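Lellasov Table Oil, 12 oz can
Sold by Rultilham Home Supply
Item 1033

We get asked for this one a lot, so we finally stocked it. We are going to be a little careful about what we promise, because the label isn't.

Lellasov is a wipe-on oil for indoor wood furniture. You put it on with a rag, wait, and rub off what the wood didn't take. The maker says it "feeds" the wood. Wood from a dead tree doesn't eat. What the oil does is soak in a short way, darken the color a bit and leave a low sheen that makes an old tabletop look less tired. That is worth paying for if your table needs it. Plenty of tables don't.

Check what finish you have before you order. If your table has a hard factory coat, the oil will sit on top and stay sticky until you clean it off, and then you'll send us an email. Put a drop of water on a spot you don't care about. If it beads up and stays there, keep your money.

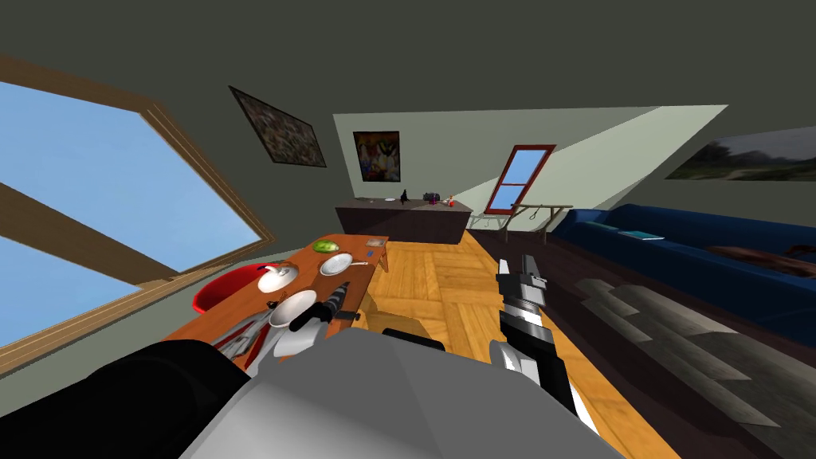 Coverage is the other claim we don't fully buy. The can says 80 square feet. Washington Prado in our shop got 78 out of one, which sounds close until you learn that was a single coat on smooth maple. Dry, open-grained wood drinks more, and most people will want two coats. Plan on half the printed number and you won't run short on a Saturday-size job.

Drying time: the label says overnight. In May, with the windows open, we believed it. In a cold basement it was still tacky the next evening. Leave it alone until a clean white cloth comes away clean.

"One coat for life" was on the old label. It's gone from the new one and we don't miss it. A kitchen table that gets wiped down every day will need more oil.

What's in the box
One 12 oz metal can with screw cap
One cotton rag (too small, use an old T-shirt)
Instruction sheet

Not included
Gloves, sandpaper, patience

Safety
Rags soaked in this oil can heat up and catch fire by themselves. Lay them flat outdoors to dry before you throw them out. Do not ball them up in the trash. This part of the label we believe completely.

Customer comments

"Made my oak desk look nice. Did nothing for the scratches, which the ad said it would hide." Nandini Ramasamy

"Smells like a paint store for two days. Good color though. I still like Jilus wax better and it costs less." Shirley Grewal

Returns
Unopened cans only.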